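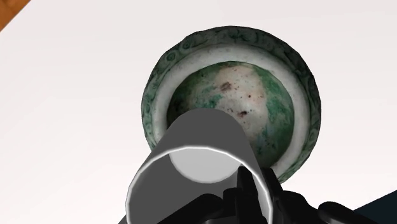

Week 5 deals with demonstrations given by remote control in simulation. We start with the wrist view because it is the one most students ignore in their first session and then can't do without in their second. In the pick-and-place task the gripper takes the grey cup by its wall, with one finger inside the mouth and one outside, and carries it to a dish. From the wrist you can see which side of the wall each finger is on. You can also see how much of the dish the cup is hiding, and that matters when you are trying to judge where the centre is.

Before the lab, read the Pradilura controller guide up to the section on clutching. Nelli Tuominen will run the lab and can answer questions about the software. Questions about marks should come to me.

5.1 Two ways to show a task

In hand guiding, you hold the arm and move it through the task yourself. The joints are set to give way when pushed, and the computer records their angles. You feel contact directly, so people learn it quickly. The trouble is that your own hands and body end up in the camera views, and a policy trained on those images will not see them when it runs alone.

In remote control, you move a handheld device and the arm follows. The views stay clear, and the same method works on a simulated arm. You lose the sense of touch, though, and most beginners push too far down when they place something. All of our recordings this term are made by remote control.

5.2 What gets recorded

Each demonstration stores the joint angles, the gripper opening, the commands you sent, and the images from the wrist and side views. Commands and measured positions are kept separately. The arm lags a little behind your hand, and if you mix the two up in your training code the policy will learn the lag as well.

5.3 Approach and placing
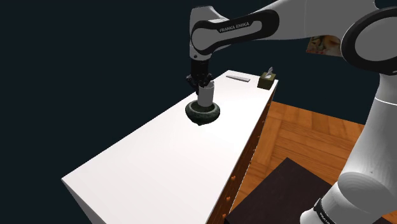 Figure 5.2. Side view of the placing task, with the cylinder held upright at the bowl.

Use the side view for height and tilt. It shows whether the cup is upright and how close the fingers are to its rim, but it is a poor guide to whether the base has touched down. Check the wrist view before you open the gripper, then open slowly and lift straight up. With one finger inside the cup, any sideways movement on the way out can drag it along.

If you bump something and recover, keep the recording. Policies trained only on clean runs often have no idea what to do after a small mistake. If you drop the cup off the table, throw the run out and reset.

5.4 The data sets

The Skunirura set has 3,537 demonstrations from many operators. The Kurup set has 1,078, all from one operator. In the assignment you will train on each and compare the results. Expect the smaller set to do better than its size suggests, as the one operator always approaches the same way.

Each pair then adds 50 demonstrations of their own. Swap operators halfway and write down where you swapped.

5.5 For the lab

Book a station on the Brilton page. Sessions run for 2 hours. Bring your login and a notebook. Save under your pair number, and check that the last file opens before you log out.

Reports are due in June, on the date shown on the course page. Plots need labelled axes and units.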